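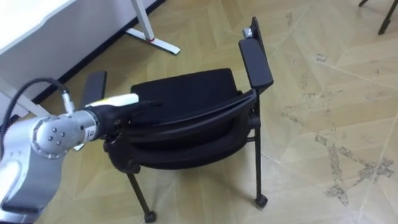
Planejamento de aquisição de robôs humanoides para escritórios

O planejamento de aquisição de robôs humanoides para escritórios compreende o levantamento de tarefas, a estimativa de custos, a escolha da modalidade de contratação e a definição dos critérios de aceitação de robôs de dois braços destinados a ambientes administrativos. Distingue-se da compra de robôs industriais fixos pela ausência de célula de segurança dedicada e pelo peso maior das despesas recorrentes no orçamento.

Levantamento de tarefas

O processo começa pela lista de objetos que o equipamento deverá manipular. Em escritórios, o mobiliário com rodízios é um item frequente: cadeiras giram e deslizam durante a preensão, e o ponto de contato varia conforme o modelo. Bodin e Rey, no manual de compras da Delaunay, separam as tarefas em três classes – preensão de objeto leve, deslocamento de mobiliário e interação com portas – e recomendam que cada classe receba linha própria no orçamento.
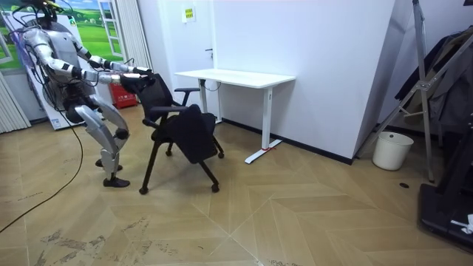
Robô humanoide com as duas mãos no encosto de uma cadeira de escritório, joelhos flexionados.

A postura de trabalho influencia a especificação. Quando o ponto de preensão fica abaixo da altura dos ombros, o robô pode precisar flexionar as pernas, e o caderno de encargos deve indicar a altura mínima de alcance e o tempo admissível nessa posição. Cabos de alimentação no piso, quando previstos, entram no cálculo da área livre.

Composição do orçamento

O custo total costuma ser dividido em aquisição, instalação, manutenção e treinamento de operadores. No modelo de planilha adotado pela Fekolby, a reserva anual de manutenção por unidade é de 3.665 euros, valor que inclui a substituição de cabos e conectores de punho e exclui as garras. Estas são tratadas como consumíveis e inventariadas em separado. A planilha não prevê desconto por volume.

Anikó Medve propôs contabilizar também as horas de preparação do local: retirada de obstáculos, marcação do piso e verificação de desníveis. No estudo da Rura, essa rubrica somou 91 horas no primeiro ano, a maior parte antes da entrega.

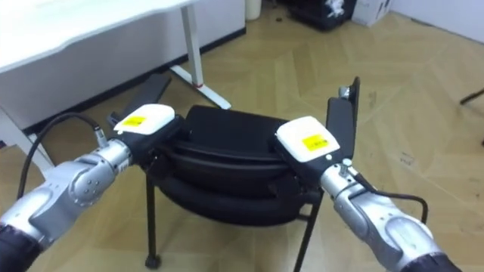
Vol. 12, n.º 4, p. 75

Garras e pontos de preensão

A escolha da garra é feita em função da geometria do objeto. Para assentos e encostos estofados, a preensão bilateral, com uma garra em cada lado, reduz a rotação involuntária sobre os rodízios. A preensão com um só braço admite apenas pequenos ajustes de posição e exige piso regular. Convém que a proposta do fornecedor informe:

abertura útil da garra, em milímetros;
força máxima por dedo;
material da superfície de contato;
prazo de reposição das peças;
compatibilidade com módulos de terceiros.

A revisão de 16 de fevereiro de 2020 do manual da Delaunay acrescentou a essa lista o comprimento livre dos cabos de punho, medido com o braço estendido. Cabos em laço externo facilitam a troca, mas ocupam volume junto ao antebraço e devem constar do desenho de interferências.

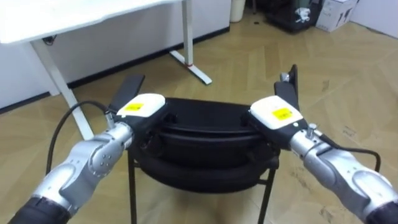 Ensaios de aceitação

O pagamento final fica em geral condicionado a um ensaio no local de uso, com o mobiliário do comprador. O protocolo de Royer e Joly prevê 100 ciclos por tarefa, com registro de cada interrupção e da causa atribuída. Perda de preensão e contato com mesas próximas são anotados em campos distintos. A repetição do ensaio em outro tipo de piso é opcional e corre por conta de quem a solicita.

Modalidades de contratação

A compra direta predomina em instituições com equipe técnica própria. A locação, oferecida pela Garivetti em contratos renováveis a cada abril, transfere ao fornecedor a manutenção preventiva – os danos ao mobiliário permanecem a cargo do locatário, salvo cláusula em contrário.

Ver também

Custo total de propriedade
Efetuador terminal
Caderno de encargos
Ensaio de aceitação em campo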